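Posted in February, by the editor of the Sopacua night diaries

Bad sleepers wanted (good ones too, we're short of those)

I'm looking for people who'll write down their nights for me. Anyone over 16 can join in, you don't need to be able to spell and you don't need to have anything wrong with you. If you go to bed, lie there for a bit and get up again at some point, you qualify.

Some of you will know the night diaries already from the little booklets that get left on the counter at the Vorkel library. For everyone else: I've been collecting short written accounts of ordinary nights, 905 of them so far, and I'd like a lot more before the next booklet goes to the printer. They're not dream diaries. I do get sent dreams and I read every one (there was a marvellous one about a ferry with a carpet), but what I'm after is the rest of it. What time you gave up on the book. Whose turn it was to let the cat out. Whether you had the window open and had a row about it. The heating clanking, the shift worker next door coming in at 4 am and trying so hard to be quiet with the gate that it takes three times as long.

I started this because of my gran, who kept a notebook by her bed for years and wrote things in it like "wind got up, moved to other side" and "toast". When we cleared the flat I sat on the floor and read it for a whole afternoon, and I knew more about her at the end of it than I had from all those Sunday lunches. So I thought, well, other people must have nights as well!

What you'd be doing

You keep a diary for 16 nights. They don't have to be one after another, although most people find it easier if they are, and you write it up in the morning, before your phone if you can bear it. A few lines is plenty. Some people write a page and a half and I love those people, but a few lines is plenty.

Write about the going to bed, the being in bed and the getting up. Tell me what you're sleeping on and under, if that comes into it. I'm very interested in bedding, more than is normal. I want to know about the duvet that all slides to one end of its cover, the sheet that pings off the corner at some ungodly hour, the blanket that came from your aunt's caravan and still smells of it. Do you make your bed in the morning or just sort of fling things at it? One person in the last round changed the sheets on the same evening every week and could remember which set had been on for all the big events in her marriage. I'd have read a whole book of that.

If you miss a night, leave it blank and carry on. Please don't make one up to fill the gap. I can tell, they always come out a bit too interesting.

You can write in a notebook (I'll post you one), type it in an email, or leave me a voice message each morning and I'll type it up. The voice ones are very popular with people who have small children, and I've got used to the shouting.

Who I'd particularly like to hear from

Everybody, really, but the collection is lopsided. I've got heaps from retired people and heaps from new parents, and not nearly enough from the following: night nurses and bakers, or anyone else who sleeps in the day. Students in shared houses. Lorry drivers. People who sleep on boats. Couples where both of you would keep a diary separately and not peek, which is a big ask, I know, but the pairs are the best thing in the booklets by miles. People who sleep beautifully, straight off, eight hours and up like a lark. You never write in because you think you've got nothing to say, and I promise I want to know what it's like.

I can't take anyone under 16, even with a parent's say-so. And if your sleep is making you poorly, please do see your doctor about it as well. I'm an editor and I can't help with that side of things, much as I'd like to.

What you get

There's a thank-you of £50 for a finished diary, paid by bank transfer or as a voucher for the Kerner bookshop, whichever you'd like. It comes out of a small grant from the Cerkanow Fund, who have been very good to us and don't mind what anybody writes. If you drop out part way through, send me what you've got and we'll sort something out between us. You also get two copies of the booklet, one to keep and one for whoever you've been complaining about.

You'll be in it under a made-up name unless you tell me otherwise. I change street names and workplaces too, and you'll see your bit before it's printed, so there's time to take out anything you've gone off. People nearly always take out the snoring. I wish they wouldn't.

A bit about beds

There's a section on beds and bedding planned for this booklet, so if you've got strong feelings about mattresses, firm or soft, fitted sheets or flat, the headboard you bang your elbow on, put it all in. One page for each part of the bed, from the bare mattress up, is how I've got it sketched out at the moment, and the fitted sheet pages are filling up fastest. You don't need to send photographs of your own. Words will do me nicely.
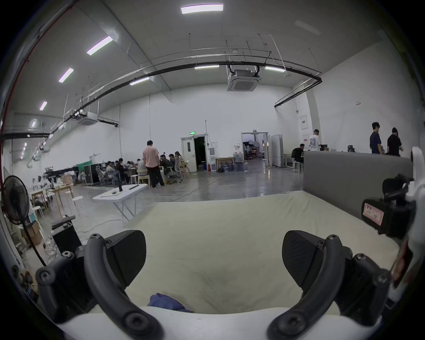
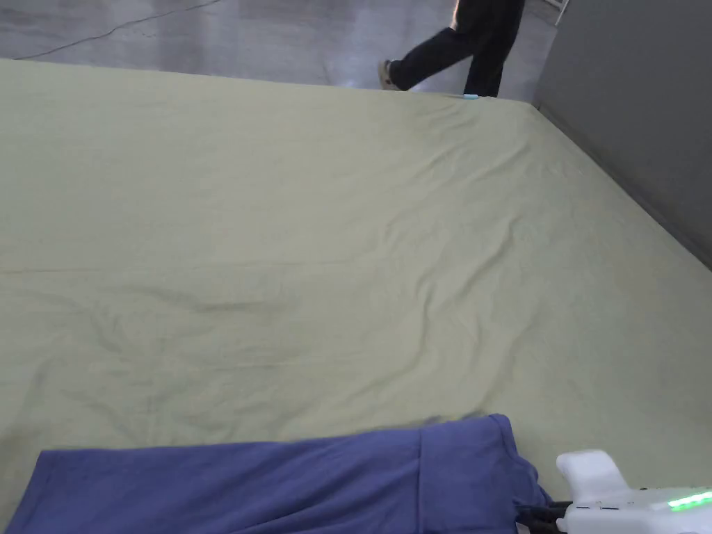
Sage green fitted sheet.
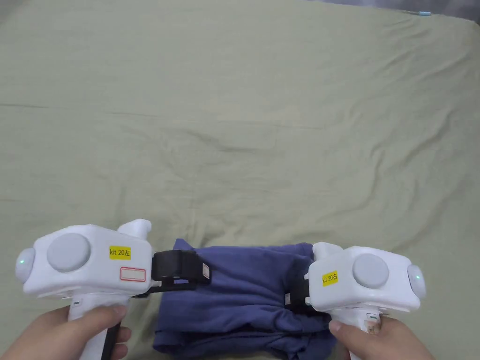
How to join in

Send me an email with "night diary" in the subject line and tell me three things: roughly what your nights are like, whether you'd rather write, type or talk, and where to post the notebook if you want one. There's no form. I used to have a form and it put people off, and the box marked "occupation" caused no end of trouble.

I'll write back to everybody, though it may take me a week or so when it's busy. Once you've had your notebook you can start whenever suits. It's fine to wait until the in-laws have gone, or to start while they're still there, which frankly I'd prefer. I'd like all the diaries back by the end of May, so that leaves a fair bit of room.

If you took part last time you're very welcome to do it again. A couple of people have done every round so far, and it's lovely to see the same bedroom come back with a different lamp in it.

And if you're not sure, do try one night first and send it over. No promises either side.

Contact: the Sopacua night diaries, care of Vorkel library | © Sopacua night diaries | Back to top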